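Robot Learning from Demonstration
Handout 4: Collecting Demonstrations with a Hand-Held Gripper
Instructor: Estrella Lozano. Laboratory supervisor: Benedito Araújo

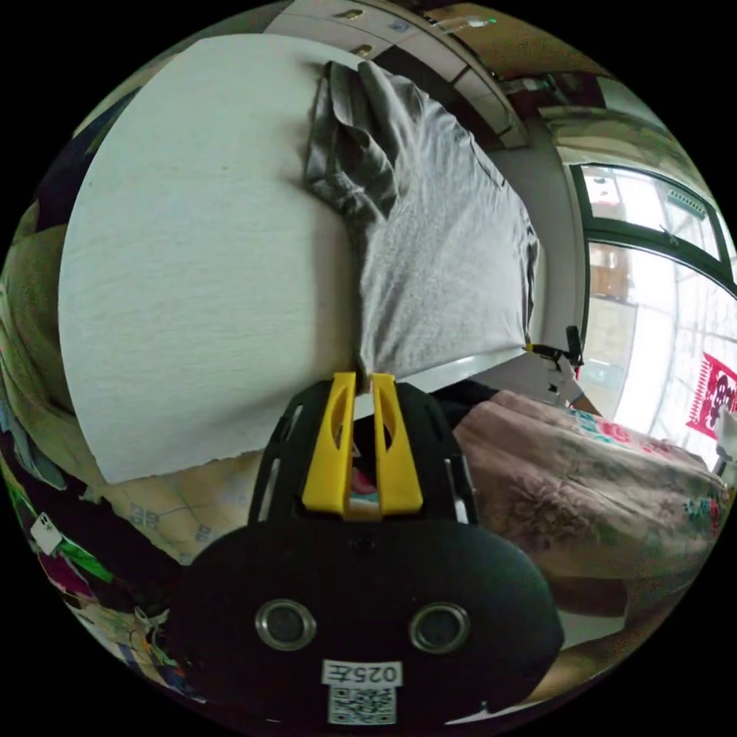
Figure 4.1. Wrist view during a garment demonstration. The yellow fingers close on the lower edge of a grey T-shirt on a white board.

4.1 Purpose of this handout

Handout 3 treated demonstration by direct guidance, in which the operator moves the robot's own arm through the task, and remote control, in which the operator moves a second device and the arm follows. This handout covers a third method. The operator holds a gripper with a camera mounted on it and performs the task directly. The robot is absent during collection, and the recording is later converted into motions for an arm carrying a matching gripper.

Students should read sections 4.2 through 4.4 before the laboratory session on Tuesday, September 17, 2024. Section 4.5 describes the assignment.

4.2 What is recorded

A demonstration consists of three streams: the camera images, the position and orientation of the gripper over time, and the opening between the fingers. The first stream supplies the observations. The second and third supply the actions. All three must share a common clock. In the Nander recorder used in this course, the streams are aligned when the file is closed, and a file that has not been closed properly cannot be used.

The wide circular view in Figure 4.1 is typical of a fisheye lens. Straight objects near the rim, such as the window and the cabinet, appear as arcs. The distortion is accepted in exchange for coverage: the fingertips and a large part of the surroundings remain visible together, and the surroundings help in estimating how the gripper has moved. Images are not to be straightened before submission.

4.3 Garments as a task

Cloth is a demanding subject for imitation. A rigid block can be described by its position and orientation, whereas a shirt can take on a very large number of shapes. In Figure 4.1 the upper part of the garment is bunched and folded, while the lower part is smoother. A policy must choose a grasp point from such an arrangement without having seen the same one before.

Two consequences follow for the operator. First, the starting arrangement should differ from one demonstration to the next. Second, the grasp should be made at an edge where possible, with the fingertips low against the surface. A grasp in the middle of the fabric may gather several layers, and the resulting recording teaches an unreliable motion.

4.4 Operator procedure

Check that the label on the gripper housing is legible and enter its number in the session log.
Begin recording with the fingers fully open.
Approach the garment at a steady speed. Pause briefly before closing.
Keep the free hand out of view unless the task sheet calls for two hands.
Complete the fold, open the fingers, and withdraw before stopping the recording.
Mark failed attempts as failed. Do not delete them.

4.5 Assignment

Each pair will submit 43 demonstrations of a single fold. Of these, eight will be set aside for evaluation and may not be used in training. Submissions are due by the start of the next laboratory session. A written comparison with the remote-control data from Handout 3, no longer than two pages, should accompany the files.

Reading: Sustuvside course reader, chapter 8.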